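Towel Group - Project Report
Grotside Student Robotics Club
2023-10-04

When our club started planning for this year, most people wanted to build something that drove around, and I will admit I was one of them. It was Jayanthi Subramaniam who put towel folding on the list, and she argued for it so cheerfully that by the end of the meeting four of us had signed up: Jayanthi, Huw Gethin, Anil Nambiar and me. Our supervisor, Thirumalai Chettiar, warned us that cloth is one of the hardest things you can hand to a robot. He was right, and I'm glad we didn't listen!

Our goal was modest. We wanted an arm to pick up a white towel from a table, fold it in half once, and let go. We called the program Nestell, which Huw made up and will not explain.

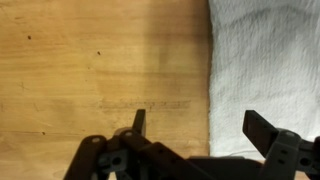

Photo: Grotside Student Robotics Club

The first thing we had to learn was where a towel ends. That sounds silly, I know, but everything else depended on it. The view from the wrist is very close, and a fluffy edge doesn't give you a nice crisp line the way a box or a book does. Anil's first try looked for a change in brightness between wood and cloth, and it was happy enough until it met a shadow on the tabletop and decided that was the towel. He spent most of January on this. What helped in the end was having the program look at texture as well as brightness, so that a patch had to be both pale and bumpy before it counted. We also made it ignore anything very thin, so scuffs and specks on the wood stopped bothering it.

We trained the edge finder on 4000 small picture patches that we labelled ourselves, in pairs, with a fair amount of tea. If another group wants to do something like this, please agree on your labels before you start. Huw and I had different ideas of what "edge" meant and we had to redo a whole evening's work.
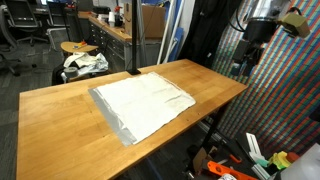 Planning the fold was Jayanthi's part of the project, and she began with paper sketches long before she wrote any code. Her idea was to treat the towel as a plain rectangle, choose two points on one short side, and work out the path each point should follow. Real cloth is not so polite. A towel lying with wrinkles along one half, like ours on its sheet of foil, is a different shape from the one in the sketch, and the planner would aim for a corner that wasn't quite where it should be. She added a step that compares the outline with the rectangle and, if they disagree too much, asks for a small tug first. We all thought the tug was a bit of a cheat to begin with, but people do it too when they fold laundry - watch somebody at it and you'll see.

Then came gripping. Close the fingers too high and you get air, too low and you push into the table, which makes an awful noise and gave Thirumalai a fright. We settled on coming down slowly and closing a little at a time.
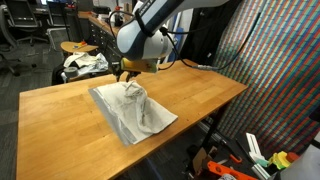 The other trouble with gripping is that a pinch in the middle of the cloth and a pinch near an edge need different follow-up moves, and our program only really knew about the second kind. We ran 27 trials for this report. The towel was picked up in most of them, but only 7 ended in a fold that all four of us would call a fold. Of the rest, the usual fault was the top layer sliding back as the arm let go.

For next term we would like to try a thinner cloth, such as a tea towel, and to give the planner a way of noticing that a fold has slipped so it can have another go. Anil also wants to tidy up the code so the younger members at Stelby can use it.

Many thanks to Thirumalai for his patience, and to everyone who sat and labelled patches with us.

Valentin Bucur, for the Towel Group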